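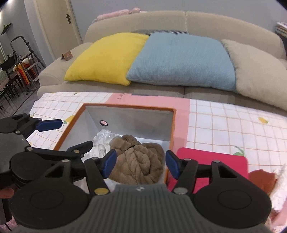 Fulgencio Marín wrote:
The notice gives members until the end of June to comment on the new return postage rule. I ask that the period be extended. Sellers in Dronness post most of their parcels through one counter, and it closes at 4:30 p.m.

drikeck_moderator wrote:
The request is noted. For reference, the proposed text reads as follows: "Where an item is returned within 19 days of delivery, the seller shall refund the purchase price and the original postage. Return postage shall be paid by the buyer unless the item was wrongly described." Comments should address this wording only. Packaging standards are handled in a separate thread.

farquharson_textiles wrote:
We support the first sentence and oppose the second. A buyer who receives a blanket in the wrong shade will say it was wrongly described. The seller will say that shades vary. The rule does not state who decides.

Fulgencio Marín wrote:
Section 5 states who decides. The exchange office reviews the listing and issues a finding.

farquharson_textiles wrote:
Section 5 applies to orders above $70. Most of our orders fall below that amount. I would ask Mr. Marín to read it again.

Fulgencio Marín wrote:
I have read it again and I withdraw the remark. The limit should be removed.

flatier_member wrote:
I disagree with removing it. The office received 1,571 disputes last year, and the wait for a finding is already too long. Small orders would be better served by a fixed credit, paid without review.

farquharson_textiles wrote:
A fixed credit would be claimed on every return. We could not accept it.

drikeck_moderator wrote:
Both proposals have been entered in the comment record. The closing date remains unchanged at present. Members who wish to submit supporting documents should send them to the exchange office and quote the thread title.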